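Kirneck Home Handbook
Part 6: Getting the bedroom straight

Written by Wanda Thibodeaux, with laundry notes from Ginevra Lombardi
Last revised November 4, 2022

If you've worked through the earlier parts, you already have the kitchen behind you, and you'll find the bedroom a good deal gentler. What we want you to set up is a sorting station: a flat surface with a cloth over it, a big round basket beside it, and the bed close by for when you need more room (and you will, believe me, because pockets and handbags hold far more than their owners remember). Take your time with this one and put some music on if that helps.
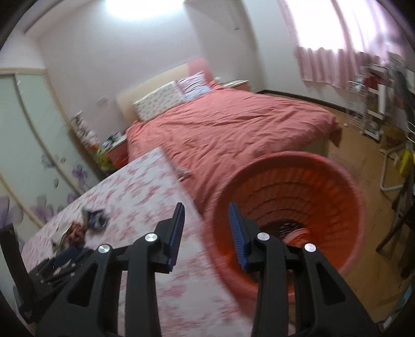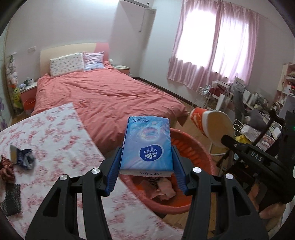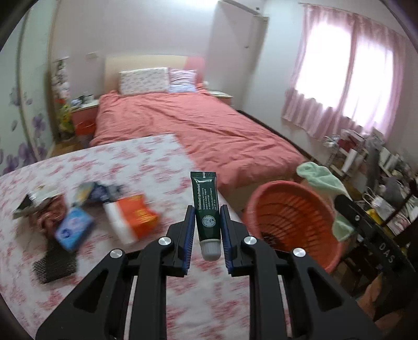
Setting up the station

1. Spread a washable cloth over the table. A floral one is perfectly fine and rather cheerful, though very small things such as earring backs do like to hide in a busy pattern, so run your palm over it before you shake it out.

2. Stand the basket right up against the table. A round plastic one with slots in the sides is my favorite for clothes, and it should be wide enough that you can drop things in without aiming.

3. Pull the duvet roughly level. It doesn't need to be a proper made bed at this stage, so leave the wrinkles for later and save your back.

Note: If your basket came from the Flulosell range, check the rim for rough spots first. A little fine sandpaper takes care of them.

Sorting what's on the table

4. Gather all the small loose things onto the cloth before you put a single one away. Pocket tissues, lip balm, little boxes, packets, scarves, the odd sock: everything goes on the cloth together.

5. Pick out the wrappers and look inside each one. Empty ones go in the trash, and anything with a bite or two left goes back to the kitchen today.

6. Keep the tissues and the lip balm together in one small dish or drawer. Fiorella Sanna, who tried out this chapter in July, keeps hers in the nightstand and tells me she has stopped buying a new tube every time she goes to the drugstore.

7. Put cloth items in the basket, but feel through the folds and pockets as you go.

Caution: Never let a tube of lip balm or a pack of tissues ride along to the washer. The balm leaves greasy marks that set in the dryer, and the tissue you will be picking off dark clothes for a week.

Finishing off

8. Carry any mugs from the nightstand to the sink, then wipe the top.

9. Shake the duvet out from the foot of the bed and set the pillows against the headboard, the larger one behind if they don't match.

10. Take the cloth off the table by its corners, shake it outdoors, and add it to the basket if it needs a wash.

Allow 40 minutes the first time through. Part 7 covers closets and starts with the hanging rail.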